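Looking After the Hand Gripper: Bench Gallery

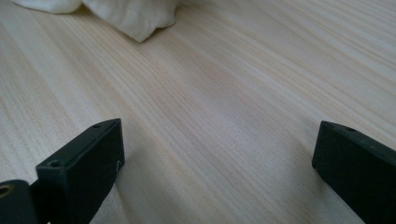
Issue 42, page 2

Fingers open over the bench, white cloth at the back. The screw holes on the top faces are the ones the notes below refer to.

This page covers the care of the hand-held gripper we use with the Tondia cell. It was written for people taking over a gripper in the middle of a project, so it assumes you have the tool in your hand and the Tondia log open. The cell itself was covered in the January issue and is not repeated.

The gripper has two black fingers on a linkage. It gets opened and closed all day by whoever is recording, and it wears in a few predictable places. Most of the trouble reported to us came down to loose finger screws or play at the pivots.

Before you start

Work on a clear stretch of bench with light that doesn't throw hard shadows. Keep a clean cloth within reach and set the small screws down on it. Write the reading from the cycle counter in the log first. Ours showed 2,565 at the last full service, and the one before that was done far too late.

Opening and closing

Open the fingers all the way and let go. They should stop at the same point each time. Close them slowly and watch the tips as they come together. If one finger leads the other, check the linkage before you touch the fingers. A finger that has been shifted to make up for a worn pivot will look right for a day or two and then drift again.

Do this check with the camera view up on the screen as well. A small offset is easier to see there than by eye, and the recordings are what suffer from it.

Finger screws

Use the short driver from the Fuchs kit. The long one puts too much force on the plastic. Turn each screw until it seats and stop. If a screw keeps turning, the hole is stripped and the finger needs to be replaced. Do not fill the hole with glue. We tried that on two fingers last year and both came loose again during a recording.

When you change one finger, change the other one too. A new finger next to an old one closes unevenly, and you will end up doing the job twice.

Scuffs and marks

The left finger has a tiny white mark on its side face. Small marks like that go in the log with the side and the position, and the finger stays in service. Run a fingernail over any mark you find. If the nail catches, look closer for a crack, especially near a screw hole. A cracked finger comes off the tool the same day.

Cleaning

Wipe the fingers with a dry cloth after each session. For anything sticky, dampen the cloth with water and go over the plastic again with a dry part of it. Solvent cleaners are kept on the Rerno shelf for the metal fixtures and should not be used on the gripper. Brush out the linkage with the soft brush. Dust from the bench collects in there faster than you would expect.

Pivots

Hold the mounting piece still with one hand and try to rock the finger with the other. A little give is normal. If you can hear a click, take the pivot apart and check the ring and the bolt for wear. Put it back together dry. Oil picks up dust and leaves spots on whatever you grip next.

The bolt should be snug enough that the finger moves without wobble and still swings freely. Open and close the gripper 89 times after any pivot work, then check the bolt again. (The number comes from an old Biris setup sheet. It has worked for us and we kept it.)

Camera check

Clean the lens last, after the brushing is done. Record a short test clip with the fingers wide open and compare it with the reference clip in the Tondia folder. Both fingertips should sit where they do in the reference. If they have moved, go back to the finger screws before changing anything on the camera mount.

Parts

Spare fingers are in the gray drawer under the Biris bench, sorted left and right. Screws are in the small tin in the same drawer. If you take the last pair, tell Beat Rainer so that new ones can be printed. A batch takes over a day.

Page text and bench notes: Beat Rainer
Last updated 17 September 2023

Back to gallery index | Previous issue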